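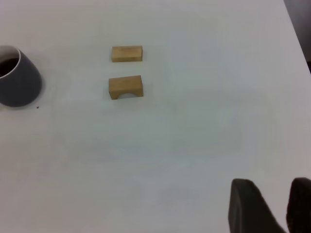

Work in the period covered the second block series for the Kerko play set, under the grant line managed by Rosemarie Harms. The supplier, Wegener, delivered 394 blanks in March, of which 127 have been cut and sanded. The arch block now has its final shape: a half-round opening at the bottom center and a short leg at either end. It is close in width to the flat rectangular bar, but taller. Both parts are still bare light-brown wood.

Spending to date is $3000, within plan. Open items are the edge radius on the legs and the packing insert from Aritz, which is 2 weeks behind schedule. Cutting of the remaining blanks continues.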